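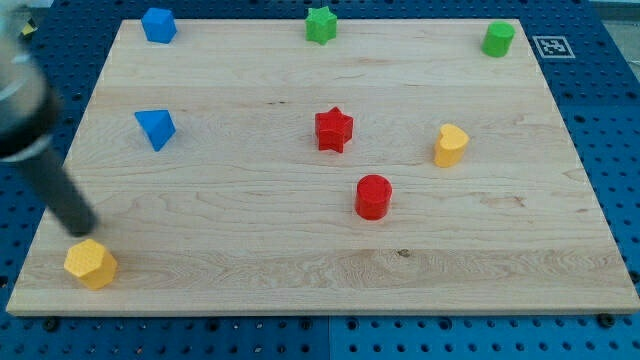 Maple board with shape blocks in blue, green, red and yellow.

Nuvia Maple Play Board

A flat, rectangular board for sorting blocks, stacking, puzzles and small-parts play. It gives children a defined work area on a larger table and can be put away on a shelf when the table is needed for something else.

Each board is cut from pale maple and sanded smooth. Grain varies from board to board. Expect long straight lines, darker streaks, small knots and sometimes a band of wavier figure — the board in our photo has one, with a dark knot in it. We don't treat these as faults and can't match boards to each other.

Size: 700 mm x 426 mm
Finish: sanded, no stain or lacquer
Item: Nuvia 900
Sold: singly or in a pack of 2

Shape blocks are sold separately under the Cudier name. The range includes cylinders, six-pointed stars and hexagonal prisms in plastic, in four colours.

Care
Wipe with a damp cloth and dry straight away. Don't soak. Food-grade mineral oil can be applied if you prefer a sealed surface, but it will darken the colour a little.

Orders
Packs are sent from our Dodimard warehouse. For school and child care centre orders, contact Ingrid Park in the sales office. The next batch of boards is due in October.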